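Old Towers, Round Two

Wednesday, April 9, 2025

So I finally got back to the stack of old desktops I hauled home from the Kukley surplus sale in March. I paid 16 dollars for the lot (nine towers, two of them missing their side panels) and my plan was to strip them for parts and take the bare metal over to the scrap yard in Daltbridge. Easy weekend, right? Ha. I'm on tower four.

My favorite to work on so far is the Dell. I love an old Dell! Everything opens up flat once the side is off, and there's that bright blue latch down in the corner of the case, which makes me happy every time I see one.

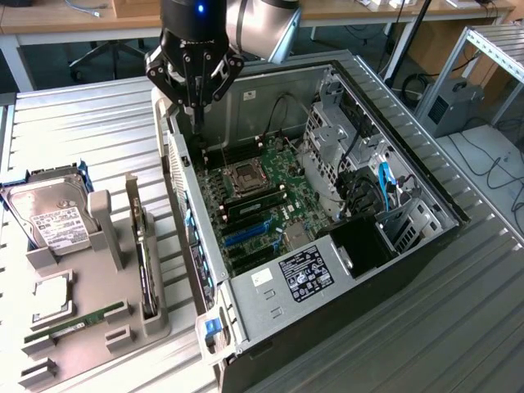
Processors come out before anything else with me. Lift the little lever, pick the chip straight up, put it in a tray, done. Memory I leave until later since the clips don't mind waiting, and then the heatsinks, and the cables go in a shoebox I will never sort.

What I haven't decided is the boards. A seller on Stekumora wants green motherboards by the pound, but shipping ate most of my profit last time, so they may just go to the scrap yard with the cases. If you've sold boards there lately, tell me what you got! Next up is the tower with the rattle in it. I'm guessing a loose screw.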